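Irkance Light Railway: questions on the line's history

When was the Sirkthorpe extension first proposed?
In the original prospectus, which showed a branch of five miles beyond Irkance. No powers were sought for it at that stage.

What gauge was used?
900 mm throughout. A mixed-gauge section was surveyed by Béla Kozma – his drawings survive – but was never laid.
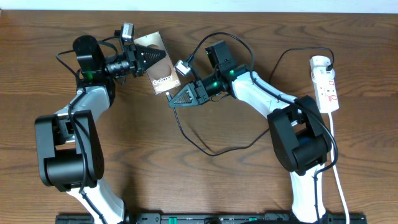

Two arms on a rail, with a wood-grain tabletop behind.

Why was the extension cut short?
The contractor, Fülöp, had completed some 784 yards of embankment when funds ran out. The work was abandoned the following September.

Can the embankment be walked?
Only the eastern end. The rest is on private land.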